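Mistcombe workshop, wash book
October, page 303
Entry by me, additions by Ehsan Alipour marked EA

Morning. Carried on with the children's nightwear from lot 508. Most of the lot was sorted before I got in, so I went straight to washing. Piles on the long bench as follows: pale prints, dark plains, anything with fleece, and a small heap of things we don't agree on. The heap includes a red top with a stiff transfer on the chest that Ehsan wants to cut off and I want to leave alone until it has been through once.

Started with the pale prints because they are what the Ondieki order needs first. Short programme, cool, low spin, half the usual powder. I have stopped using the liquid on printed cotton. The last two pale loads done with liquid had a slightly tacky feel along the seams after drying, and I had to rinse them again. It may have been the dosing cup. The line on it has worn off and I was filling by eye. Powder for now, with the flat scoop from the jar, and a new cup on the shopping list.

Checked pockets and turned everything inside out before loading. Found a hair grip and a folded bus ticket. Both in the tin.

Elastic. Most of the waistbands in this lot are gathered on to the elastic and stitched straight through, so there is no channel to open and nothing to thread. If the elastic has gone we have to unpick the whole top edge. I've been testing each one before the wash by marking 5 cm on the relaxed band with tailor's chalk, stretching it by hand and letting it go back. If it comes back to the marks it gets washed. If it stays long it goes to the mending basket first, otherwise I lose the chalk in the wash and have to do it all twice. Did that last time.

The brown pair with the drawstring failed. So did the grey pair with the bow, which is a pity as the cloth is hardly worn. The light blue with the orange cartoon characters passed easily. Its hem is sound as well, so it can go straight through to pressing with no work beyond the wash.

Sizes are a muddle. Several labels have been snipped out and one has been written over in marker. I'm measuring waist and inside leg after drying and going by the chart on the cupboard door. Please don't go by what is written on the label if it is in marker.

EA: The marker one is an age 4 whatever it says. I measured it against the Zirkisitz sample.

Thanks. Noted on the tag.

Late morning. Second load was the dark plains, same programme. While that was running I did the gasket on the spare machine, the one we call Grinda, which has been smelling again. Pulled the fold of the rubber back all the way round and wiped it with a cloth and warm soapy water. A fair amount of grey lint at the bottom, plus one small sock that must have been there since the towels. I've dried the fold and left the door open. It should be left open overnight every night, and whoever is last out should check that nothing has been piled in front of it so that it gets pushed shut. It happened with the ironing board in September.

Drain filter also opened and cleared. There was a shirt button in it and a twist of thread. The filter cap goes back in only if the thread is lined up at the top. If it feels stiff, take it out and start again, don't force it.

Trial on colour. Before committing the rest of the prints I wanted to know whether the orange inks in this lot bleed. Took two pieces with a lot of orange on them, wetted a patch on the inside of the hem, pressed it between white cotton squares under the weight and left it for 90 minutes. No mark on either square that I could see by the window. I've stapled the squares to the facing page with the tag numbers. The dark plains are a different matter and I would not mix them with anything pale until they have been through at least once more.

A note about unloading, as we have had two seams go this month. Small garments get wound together, and if you pull on the one nearest the door you are pulling on all of them. Turn the drum by hand a little way and back, loosen the bundle, then take pieces out one at a time with a hand under each. Waistbands catch in the fold of the door rubber, so run a finger round the lip before tugging at anything. Look inside the fold again when you think you have finished. And keep the crate directly under the door, so that whatever slides off the rim lands in the crate and not on the floor. I know the crate is usually full of hangers. The hangers can live on the hook.

EA: Moved the hangers. There's a second hook behind the door if we need it.

Early afternoon. Prints on the lower rail, pegged by the hem with the waistband down. I tried it the other way up first and the peg marks showed on the gathers even after pressing. Hem up is better. The pegs with the rubber tips leave less of a dent, but we are short of them and some have gone over to the dyeing side. If you have them, could they come back.

Pressing to follow once dry: medium iron, inside out, no steam on the prints, and keep off the elastic completely. Go up to the gathers with the tip and stop. Fold in thirds, tag on the left, into the Ondieki box with a sheet of tissue between layers.

Mending basket as it stands: brown drawstring pair, grey pair with the bow, a striped top with a split underarm, a sleepsuit with a popper missing. For the popper, the small white ones in the drawer are too shallow for that thickness of cloth. I have put two of the deeper ones in an envelope and pinned it to the sleeve.

Still undecided on the red top. It can sit there until Ehsan is back from the post office. 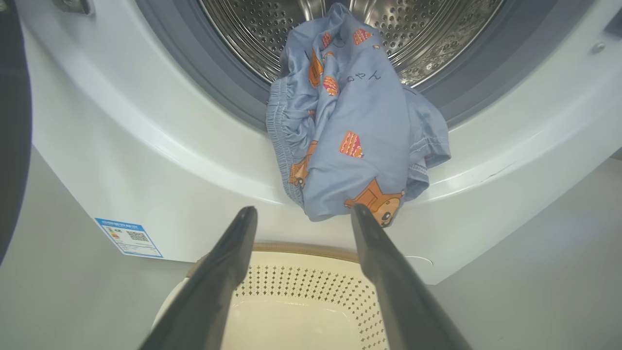
Fleece is next and I'd like it done on its own, with nothing else in the drum, or the lint gets into every gathered waistband and has to be picked out with tweezers. Inside out, cool, no softener. I'll put it on before I go and take it out first thing.

To buy: dosing cup, flat white elastic in the narrow width, pegs with rubber tips, chalk. Also staples, I used the last strip on the cotton squares.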